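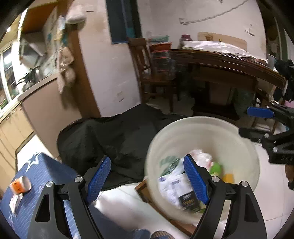
Round off-white bin, no lid, in front of a draped black cloth

How do you keep an open kitchen bin from smelling and overflowing?

Posted by Falenik
2026-04-14
Views: 3,538

We have a big round plastic bin tilted over a low wooden frame or stool near the kitchen and everything goes in it: bags, printed packaging, packets, paper cups when they make it that far. It has no lid. I take it out every second evening but the plastic bags puff up and the thing looks full when there is hardly any weight in it. By the second day there is also a smell, even with the window open.

The floor is white tile so anything that misses shows right away. I wiped it twice yesterday. I don't want to spend a lot and I'd like to keep the bin if I can, it's a good size and easy to carry. Do I need a liner? Is it worth having two bins? The building takes paper and plastic separately but I have never managed to keep that going for more than a week.

Tresstead
Member since March, 112 posts

Two bins, yes. Keep the one you have for dry stuff and get a small one with a lid for food. The smell is nearly always food or the juice from food packets, so if that part is in a small closed container you can take it down every night in one trip and the big one can wait three or four days.

For the bags, flatten each one, fold it in half and stuff all of them inside one bag. Do the same with paper packaging. Rinse anything that had sauce or milk in it before it goes in. Cups stack inside each other if you leave them standing on the counter until you have a few.

Liner: use one. A round bin needs a bag wider than you think, so measure around the rim with a piece of string and divide by two. That is the flat width of the bag. Add a little so it folds over the edge. If the bag slips down, tie a knot in the slack on one side.

Wash the bin itself too. Plastic holds smell. Half a cup of baking soda in hot water, leave it 20 minutes, scrub with a dish brush, rinse, and dry it upside down. I do mine on the first of the month. Do not mix vinegar and bleach in it.

Stolumdale
Member

just get one with a pedal. I had an open one for years and the pedal one fixed it in a day

Fleury
Member, 400 posts

Agree with most of what Tresstead wrote. On the sorting, what worked in our apartment was hanging a cloth shopping bag on the door handle for paper only. It takes no floor space and you carry it down when you go out anyway. Plastic stayed in the main bin with no liner, tipped straight into the container downstairs. Check your building allows that, ours wants it unbagged but my sister's wants it in clear bags.

If you keep an open bin, put a folded sheet of newspaper on the bottom under the liner and change it when you change the bag. It catches leaks. I would also move the bin away from any curtains or cloth because fabric picks up the smell and then you are chasing it all over the kitchen.

Falenik

Thanks. I ordered a small lidded one for food and will try the string for the liner size tonight. No pedal bin for now.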